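Shopping basket

A shopping basket is a small open container with one or two handles, lent to customers by a store for carrying goods as far as the register. It is the junior partner of the shopping cart and is generally chosen by people who came in for milk. Baskets of this type are the property of the store, a fact on which stores and the public have never fully agreed.

Overview

The store basket is a product of self-service. While clerks fetched goods from behind a counter, a customer needed little beyond a list and some patience. Those who carried a basket had brought it from home, usually wicker, and it went on being used for eggs, kittens and laundry afterward. Once shoppers were asked to do the fetching themselves, they had to be given something to fetch with, and merchants noticed early on that people tend to stop buying when their arms are full. 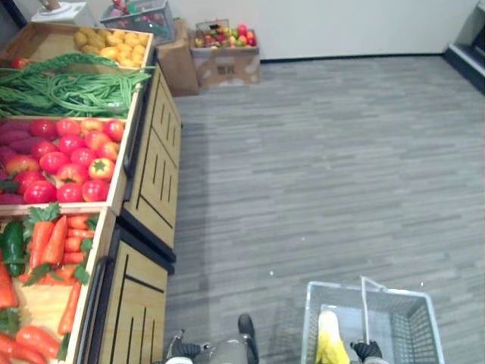
Why do so many stores keep a second stack of baskets in the middle of the sales floor?
Many shoppers walk in believing they need one item and refuse a basket at the door. By the dairy case they have changed their minds, and a stack placed there saves them a walk back.

Materials

Wicker was light and cheap to repair, but it snagged knitwear. Wire replaced it in most self-service stores. Wire baskets nested well, could be hosed down, and announced themselves to the whole aisle when dropped. Their thin handles left a red groove across the palm that faded at about the time the groceries were put away.

Molded plastic followed, with wider grips and holes in the sides to save weight and let spills escape. The holes also let out loose grapes and the smaller kinds of lime. Plastic baskets are quiet and hard to dent, and they can be had in any color the store's sign happens to be. They crack at the handle joint first. A cracked basket is seldom thrown out; it goes to the back room, where it holds price tags for the rest of its life. 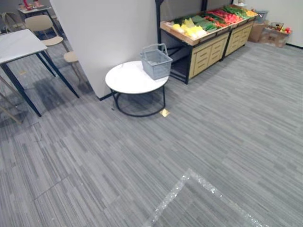

Nighat Zaidi
Retail and Household Objects
Last revised September 11, 2018

Sizes and handles

Most hand baskets are sized so that a full one can still be lifted by an adult of ordinary strength and ordinary optimism. Makers publish capacity by volume, which tells the buyer nothing about cat litter. The Jiklow catalog, long a standard reference among shop fitters in the Nurkine area, listed 16 hand models in one edition, several of which differed only in the curve of the handle.

Single-handle baskets swing. Double-handle baskets swing less, but one handle always falls down, and it falls onto the bread. Wheeled baskets with a long pull handle were brought in to spare the arms. They hold more than a hand basket, are towed behind the user like a reluctant dog, and are mostly invisible to anyone walking the other way.

The express lane

The basket is closely tied to the express lane, whose limit on items is posted in large type and treated as an opening bid. Whether six yogurts are one item or six has not been settled. Some chains have tried signs reading "baskets only," which moved the argument from counting to the question of how high a basket may be piled.
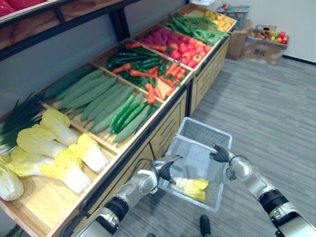 Imitation produce in wooden bins, with napa cabbage in the nearest.

Loss and recovery

Baskets leave stores at a steady rate. They are found at bus stops, in dormitory showers and on the back seats of cars belonging to otherwise honest people. The Hestard grocery chain opened its Nurkine branch with 985 baskets and held an inventory the following May, at which 40 were missing. A poster asked for their return. The next inventory showed that the poster was also missing.

Tags that sound an alarm at the door have been used in some places. They work best on shoppers who carry the basket outside by mistake, a group that would probably have brought it back.

Other uses

Outside retail, baskets serve as toy bins, bicycle panniers, planters and, at the Wubshet flea market, as the standard unit of sale for mixed cables. Schools use them for playing store, an activity in which every child wants to be the cashier and the line is therefore very short. Collectors exist. The largest listing known to the Nurkine town museum, a private one, runs to 2,106 baskets, sorted by handle. 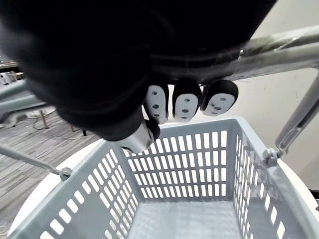

A light gray plastic shopping basket and a black fabric glove.

Cleaning

Stores wash baskets by hand, by hose or in racks made for the purpose. How often they do so varies. The usual trouble spot is the bottom corner, where onion skin and old receipts settle under the rim and dry flat. Wire models need a stiff brush at the welds; plastic ones can be soaked, stacked upside down and left to drain overnight.

See also: Shopping cart; Checkout divider; Paper bag; Express lane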